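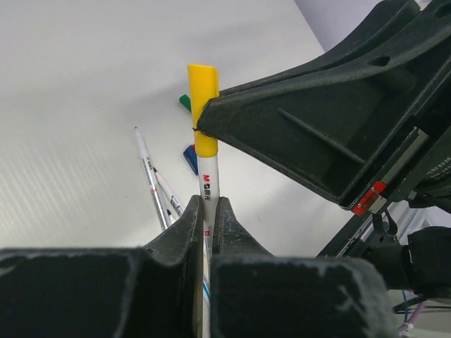
Slide 1. Yellow cap, white barrel, M&G.

Speaker: Martim Prata. Slot: 20 minutes with questions. Keep the water on the left of the lectern.

Opening

Say what the talk covers: colour-coded markers in shared rooms, how the caps get separated from the barrels, and how to put a set back together. Ink chemistry is outside the scope. If asked, refer to Adelino Gouveia, who speaks after lunch.

Give the Ustmont numbers slowly. 2164 markers issued across the site up to January. 861 came back to the Losier store without a cap. The store had no procedure for these and threw them away.

Define terms. Barrel: the body with the ink reservoir. Cap: the closed end piece that seals the tip. Set: one barrel of each colour in use, each with its own cap.

Cap colour
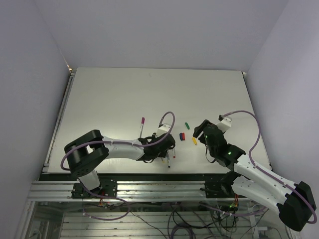 On a white-barrelled marker the cap is the part people read first. Take it off and the remaining colour information is a few millimetres of tip. At arm's length red and magenta are easily confused, and so are dark blue and black. Pause here and ask the room who has written a heading in the wrong colour.

A swapped cap is worse than a missing one. It seals well enough, so the fault stays hidden until the next user starts writing. At Meireles we logged swaps separately from losses for that reason. Blue on black was the usual one. Check against the tip, and if the tip is stained, draw a short line on scrap paper.

Laying out

Two stages, always in the same order. First the barrels, side by side, tips all facing the same way. Then the caps, grouped to one side and not mixed in among the barrels. 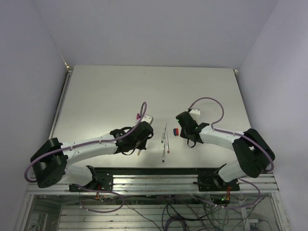 Leave a finger's width between neighbours. Round barrels roll, and a barrel that touches the next one will take it along when picked up. On a smooth top a sheet of paper underneath helps – a cloth does too, but it picks up ink.

Work from the lightest colour to the darkest. Yellow first: a yellow tip that has touched another colour will show it at once, and can be set aside before it is capped.

Capping

Hold the barrel still and move the cap. Bring it on straight, in line with the barrel, and press until it stops. A cap pushed on at an angle can feel closed and still leave a gap on one side. Turn it a quarter and press again.

Odd caps go in the tray by colour. Odd barrels are held for 2 days at Golel, then written off.

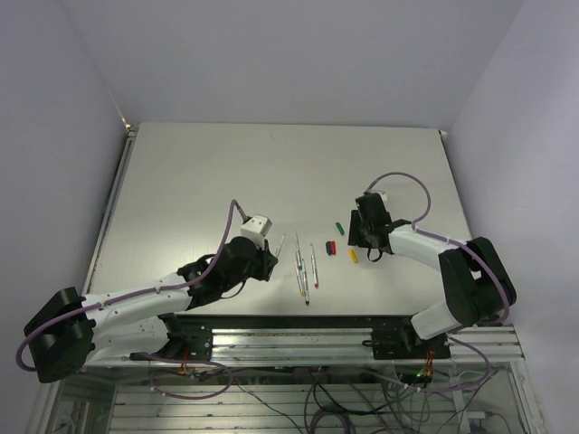 Questions likely to come up

Storage position. Horizontal for sets with mixed use. Tip down is acceptable for the dark colours.

Spare caps from another make. Fit varies. Try one before ordering a box.

Cost. Figures are in the handout, second page. Do not read them out.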